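Project Drindero: Progress Report to the Huken Fund
Work Package 2, Simulated Demonstrations for Household Tasks
Prepared by Amanuel Tesfamariam

Status

Work Package 2 is on schedule except for the doorway tasks, which are behind. We have 1395 accepted demonstrations of the two-armed robot working in simulated homes. Another 244 were recorded and rejected, most of them for timing faults between the two arms. The rejected runs are kept in a separate folder with a reason code, as agreed in April.

All demonstrations are made by a person driving the simulated robot through the Ultero control station. The operator wears a headset and moves two hand controllers. The software stores the joint positions, the gripper commands and the view from each simulated camera.

Doorway tasks

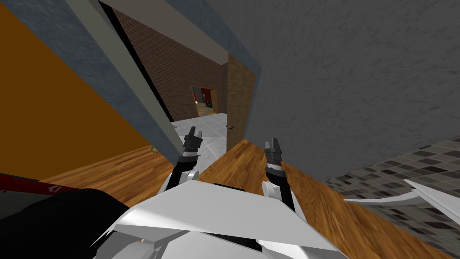 Passing from one room to another has taken more operator time than we planned. The base has to line up before the arms do anything, and new operators tend to raise the arms too early, when they can no longer judge the clearance on each side. The house we use most for these runs has a wooden floor on the near side of one doorway and a gray tiled corridor with a brick wall on the far side, and both grippers come up to the threshold before the base has gone through. We now ask operators to stop at that point, check both sides and then go on. The pause is marked in the log so that it can be trimmed out before training if we decide to do so.

Of the accepted demonstrations, 83 are doorway runs. The plan called for more by this stage. Alfredo Umali has moved two afternoon sessions a week from the tabletop tasks to the doorways, and we opened the station one Saturday to catch up. The tabletop set is ahead of plan and can spare the time.

Surface and wall variation

The first training run did poorly when the room finishes changed. The model had learned from houses that looked too much alike. Charito Sebastian has since written a script that swaps floors, walls and trim between sessions without moving any furniture. Operators do not choose the finishes and are not told which set is loaded.

We also changed how we use the gripper cameras. In the first batch these views were saved at a lower rate than the head view to save disk space. They are now saved at the full rate. Older runs have been replayed in the simulator and saved again, so the whole set matches.

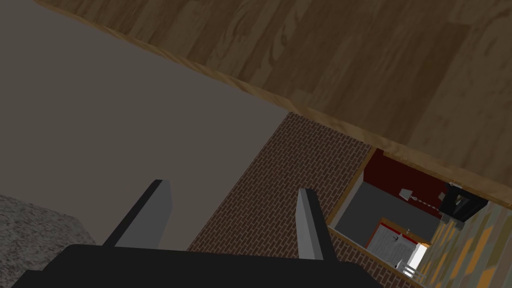
Florante Bañez asked in his review of the draft whether the empty approach segments should count toward the total at all, given that no object is handled in them. He would prefer to see them listed separately, and he pointed out that a model trained on too many of them may learn to hover. He also wanted the replayed runs labeled as replayed, even where the files are identical in format.

We have accepted both points. Approach segments will be listed on their own line starting with the next report, and the replay label has been added to the file header. The total given under Status includes only full demonstrations, so it does not change.

Operators and quality checks

Four operators are now trained. A new operator does a set of practice runs that are not kept, then records under supervision for one week. Each session is checked by a second person before it is accepted. The check covers camera sync, gripper commands and the written task label. The labels needed the most correction this period, and 73 were rewritten. Most of them named the room wrong.

Problems

The left hand controller loses tracking when the operator turns toward the window. We have put up a blind and ordered a spare controller from Tan.

Next period

Finish the doorway set. Start the drawer tasks. Run the second training round on the full set and report results by room finish. No change to the budget is requested.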